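Nekex Opens Its Brorkside Shuttle Service to Evening Riders

Brorkside, May – I've been riding the Nekex shuttle home from work since the pilot began, and I still get a small kick out of it when the door slides open and there's no driver's seat. So it makes me very happy (I'm grinning as I type this) to tell you that starting this month, our self-driving shuttles will run into the evening for the first time. If you live or work in Brorkside, you can now catch one until 8 p.m. instead of hurrying out the door to make the last afternoon run.

I'm Selamawit Berhe, and I run rider programs at Nekex. Most press releases quote somebody like me in the third paragraph, saying they're thrilled. I am thrilled, but I asked if I could just write the whole thing this time, and the answer was yes before anyone had thought it through.

Let me start with what's changing. The route now has 17 stops, up from the original loop between the train station and the medical offices. We've added the library, the community college's north entrance, the grocery store on Tanner Road and a string of stops through the apartment blocks east of the canal, where people have been asking us for service since the day we showed up. The shuttles come every 20 minutes all day long, evenings included. Rides are still free for the length of the pilot, and you still don't need a phone to use one. Walk up, press the button on the stop post and wait for the shuttle to pull in.

Evening service took us a lot longer than I thought it would. When I joined the company I figured that if a vehicle could handle a road at two in the afternoon, it could handle the same road at seven at night. Well, no! Headlights bounce off wet pavement. People in dark coats step out between parked cars. The restaurant on Mill Street puts its sandwich board in the bike lane at dinnertime, and our shuttles used to stop and stare at that board like it was about to make a run for it. Our engineers spent the whole winter on this kind of thing, driving the loop after dark with a safety operator on board and no passengers, then coming back to argue about what they'd seen. I sat in on a few of those arguments and brought snacks.

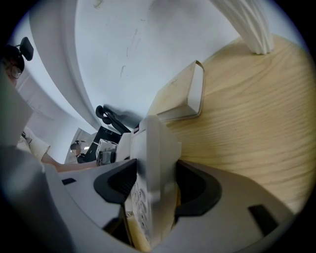 The driving software on the shuttles comes from our partner Endero, and the vehicles themselves are built by Cassim. I get asked all the time who does what, so in plain words: Cassim makes the thing you sit in, Endero makes the thing that steers it, and Nekex runs the service, talks to the city, picks the stops, answers the phone and cleans the seats. We have a trained attendant on every shuttle through the pilot. Attendants can bring the vehicle to a stop at any time, and they also help with strollers, walkers and very large bags of dog food.

Each shuttle seats eight people and has one wheelchair space with a ramp that comes out by itself. We moved the ramp button lower after riders told us it was too high to reach from a chair. They were right, and I'm sorry we didn't catch it sooner. The stop announcements are louder now too, and they give you the name of the stop before the doors open, so you have time to gather your things.

Now, a word about speed. Our shuttles don't go over 20 miles an hour, and I know some drivers on Canal Avenue wish they did. I've read your emails, all of them, including the one in capital letters. We've worked with the city on two pull-off spots where a shuttle can tuck in and let traffic pass, one by the fire station and one just before the bridge. Both are in use already, and if you think we need another one, tell me where.

People ask about jobs as well, and I think it's a fair question to put to any company in this business. We don't replace an existing bus line in Brorkside. The loop was drawn to feed the city buses, and we timed the evening runs so you can get off at the station with a few minutes to spare before the Route 60 bus leaves. Our attendants are employees, paid by the hour with benefits, and we're hiring more of them for the evening shift. You don't need a tech background. You need patience, a clear voice and a liking for people, because you'll hear a lot of life stories between the library and the grocery store.

We'll be holding an open house at the Brorkside depot this month, from 4 p.m. until the last shuttle comes in. Come sit in a shuttle, press the buttons, meet the attendants and ask the Endero folks the hard questions – they've promised to answer in normal English. Kids are welcome. Parking is tight, so please take the shuttle if you can (I had to say it). Route maps and the evening timetable are at the depot, the library desk and on every stop post.

About Nekex

Nekex runs small self-driving shuttles on fixed neighborhood routes, working with cities and local transit agencies. The Brorkside pilot is operated with vehicles from Cassim and driving software from Endero.

Media contact

Selamawit Berhe, Rider Programs, Nekex. Reporters who'd like to ride along in the evening can reach me through the Nekex press desk.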